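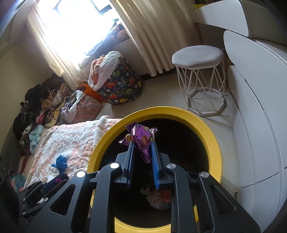
Comment from Pliltcombe desk: wrapper tasks should stay at 8 per shift until the wrist complaints are dealt with. The staff used to clean rooms and now spend most of the day on the grippers.

Ticket 3063, opened 25 Nov 2024
Site: Etulthorpe
Status: open

Tidying shifts now run with two people per room. Both report that the new quota leaves no time to write up failed grasps. Tried a break after every five tasks. Notes improved, wrists did not. Lighter handles requested for December.

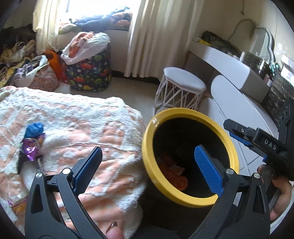

Reply from Thân: please keep the pairs. Working alone was faster on paper, but I had no one to swap with when my hand got tired.

Pairs kept. Quota passed to the shift lead for review.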